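Unit 6 - Bins, Totes and Other Places Where Things Go Missing
Last updated 5/15/25
11 comments | 100 shares

Last week we did shelving, and most of you survived. Today is open bins, which look too simple to need a lecture. The Jusley warehouse thought so too, and in February its stock check came up short on a line that was supposed to hold 3,630 small parts. Most of the missing ones were in the bins, under other things.

Start with the walls. A straight-sided bin holds more for its footprint. Sloping sides cost you volume but steer small items toward the floor, where a hand can get at them. Your floor plan will beg for straight sides. Your pickers will beg for slopes, and they are the ones who have to reach in 2,058 times before the end of a shift.

Then the floor. Bare metal wears well and wipes clean. It also scuffs, and it throws back whatever light you hang over it. Look at where the glare falls before you blame anyone's eyesight.
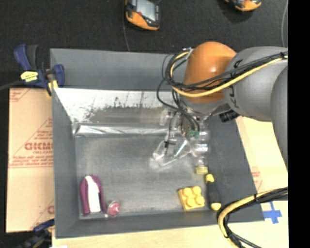
Tanabe objects that glare is a lighting problem and has no business in a unit on bins. Fair enough, except that the lights were up before the bins arrived and will be up after they leave. Move the bin a foot and see what changes. If that fails, try a dull mat, and write down the depth you lose to it.

Small objects drift to one edge of a bin and stay there. The Feker handout calls this "migration," as if they were geese. Low dividers help. So does not filling the thing to the top, a suggestion that has never once been popular with management.

For next time: read the Allier case, the bins section only. Sketch one bin you use at home or at work, mark the spot where things collect, and say how you would clean it. "I wouldn't" was a common answer last term and got no credit - though I admired the candor.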